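# Omside to cut furnished room rents at Proltberg house

Tenants moving into the furnished rooms at the Proltberg house in Omside will pay less from the start of next term, the housing association Brestaseo said on April 16, 2019. The change covers the rooms on the upper two floors. Rents on the ground floor, where the larger apartments are, stay as they were.

Brestaseo bought the building from the Eder family, who had run it as a boarding house. The association has been letting it room by room to students, trainees and people who come to town for short jobs. Take-up was slow over the winter, and in January several rooms stood vacant at the same time - the first time that had happened under the present owner.

"We set the rent too high for what people were getting," said Meinrad Gruber, who manages the house. "They looked at the room, they liked it, and then they went and took something cheaper across the river."

Under the new terms, the deposit drops from two months' rent to one. Heating and water are now included in the price. Internet is still extra, and tenants will go on paying for the laundry room by the load. The minimum stay has been shortened to 9 weeks to make the rooms easier to take for people on training courses.
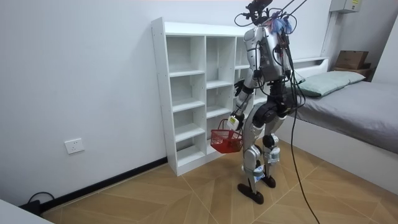

The rooms are let with a bed and some storage. Tenants bring their own bedding and kitchen things. Brestaseo had considered letting some of the rooms unfurnished, but dropped the idea after asking current tenants what they wanted. Most of them said they would have had to buy furniture for a stay of a few months and then get rid of it again.

Sofia Galanis moved in last fall while training at the hospital. She said the lower deposit would have made a difference to her. "I had to borrow part of it from my sister," she said. "The rent I could manage. It was having to pay everything at once that was hard."

Current tenants will move to the new rent when their contracts come up for renewal. Those who paid the larger deposit can ask for the difference back in writing, and Gruber said the money would be returned by bank transfer. Tenants with unpaid bills will have those settled first.

The town runs a separate scheme for newcomers, which pays a one-time grant of 1,000 euros toward moving costs. Mathias Strebel of the Omside housing office said the grant can be used for rooms at the Proltberg house as well as for private rentals. Applicants need a signed contract and proof that they work or study in the town. Applications made after moving in are accepted, but only during the first month.

Strebel said the office still gets more requests for small, furnished places than it can answer. Many landlords in the center have switched to holiday lets, and the bus from the outlying villages stops running early in the evening - a problem for anyone on late shifts.

Work on the building itself will continue through the summer. The stairwell is to be painted and the old windows on the street side replaced. Digby Harawira, whose firm has the contract for the windows, said his crew would need to get into each street-side room for a morning. Tenants will get a note under the door beforehand.

Viewings can be arranged through the Brestaseo office on the ground floor, which is open in the afternoon. Applicants should bring identification and a recent pay slip or a letter from their school.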